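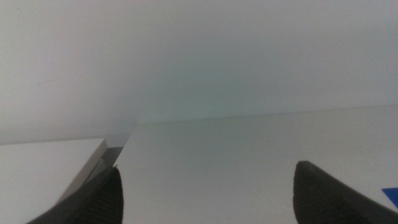 The white tabletop, Tuesday.

Granamville Lost Property Ledger

A transcription of the lost property book kept at the Granamville bus depot, typed up from paper into one long table. It has 1,139 entries, and 251 of them are umbrellas. If you came for a balanced dataset, we are sorry, and so is whoever got rained on.

What's in the download

ledger.csv – one row per entry, in the order it was written down
routes.csv – route names, old and new, with the years the depot couldn't make up its mind
spelling.txt – words we left alone on purpose
README – you are in it

Columns in ledger.csv

entry_no: The number in the margin. It restarts twice and skips once. We kept it as written and added row_id for anyone who needs their numbers to behave.
item: The clerk's own words. "Hat, sad" is a real value.
category: Ours, added later. There are 20 categories, and the twentieth is "other," where the teeth live.
route: As written. The Hovden line appears as Hovden, Hovdin and, for one whole winter, "the long one."
claimed: yes, no or blank. Blank means blank. It does not mean no, and the last person who assumed it did made a very confident bar chart.
remarks: Anything the clerk felt like adding. Use with care at work.

How it was typed up

Olga Carretero and Brayan Londoño each typed the whole book without looking at the other's version. Zulema Montecinos then compared the two and settled the differences, mostly over the number 7. Where she couldn't decide, the cell holds both readings with a slash between them. Please don't strip the slashes. They were hard won.

We typed into Pleltalum, a small form tool that Brayan wrote for the job. It turned every "1/2" into a date until April, so half pairs of gloves were briefly assigned to January. Those rows have been checked against the paper.

About footwear

Shoes get their own section because they caused most of the arguments. The ledger counts a single shoe and a pair of shoes as one entry each, and often doesn't say which it means. "Shoe, white" could be one shoe. It could also be two, logged by somebody near the end of a shift. Fermín Lucero worked that counter and says the singular was used for both, except by him.

We added a column called pair_guess, which is a guess about pairs. Slippers are in footwear. Skates are in sports. Boots with skates in them are in "other," next to the teeth.

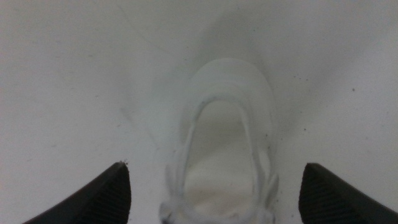

Known problems

The water stain. The first 900 rows are in good shape. A few pages after that met a flower vase, and their remarks are patchy. Unreadable words are marked [?].

Two Taşdemirs. There was a Taşdemir stop and a Taşdemir bakery, and the route column uses the name for either. A cake tin "left at Taşdemir" may not have been lost at all.

Names. People who came to collect things signed for them. We removed their names and phone numbers, along with one short poem addressed to a driver.

Dates. Day and month only, for the most part. The year was on the cover, and the cover is lost. Yes, we checked lost property. 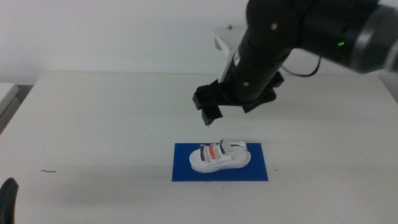
Use and corrections

Free to use for anything, including umbrella research. Please credit the Granamville Lost Property Ledger and say which release you used, as the category column changes whenever Zulema rereads it.

Send corrections to Violeta Olivares with the row_id and your reading of the word. She has the original book and will look it up. Disputes about Hovdin should be kept to one page.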